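Sock-sorting result from Wemus rests on one table and one basket
By Dineo Potgieter

A robotics outfit called Wemus says it can teach a machine to tidy laundry without a robot anywhere near the lesson. The claim is in a report released in April, and it deserves a closer read than it has been getting.

The method, named Rellow, has people do the chore themselves with a gripper in each hand. The grippers record what the fingers do, a head camera records the rest, and a policy trained on the recordings is later loaded onto a pair of robot arms. Wemus says its operators logged 3930 demonstrations this way, most of them moving socks in and out of a basket.
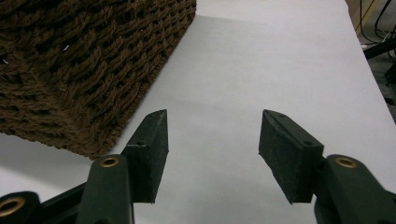
What the numbers say

The headline figure is 954 test runs, and the report leads with the successes. Further in, you learn that 305 of those runs failed. That's close to a third, on a task a bored eight-year-old can finish while watching television.

Failures are sorted into 4 groups, the largest being "incomplete grasp", a label that covers everything from a missed sock to a sock picked up and dropped over the rim. Lumping those together makes it hard to tell whether the trouble is in the seeing or the holding. The report doesn't break the group down any further, and Wemus did not answer a question about it before publication.

There is also the matter of where the work was done. Training and testing used the same white table, under the same lights, with the same colour of basket. A rival method, Potach, was run for comparison, but on a smaller share of the recordings, so the gap between the two tells us very little.
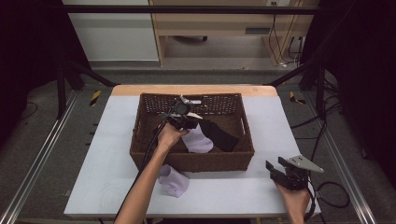

Wemus argues that hand-held collection is cheaper than steering robot arms by remote control, and on that point the case is fair. People move faster with a tool in their own hands, and the arms can be off doing something else. But cheap data is only a bargain if it carries over to a different room, and the report offers no test of that. A table in somebody's actual laundry, with a dark benchtop and a pile of tangled towels, would be a start.

A follow-up project, Ndlovu, is meant to take the grippers into private homes. Wemus has given no date for it and hasn't said whether the recordings will be released – without them, outside labs can't check the April figures.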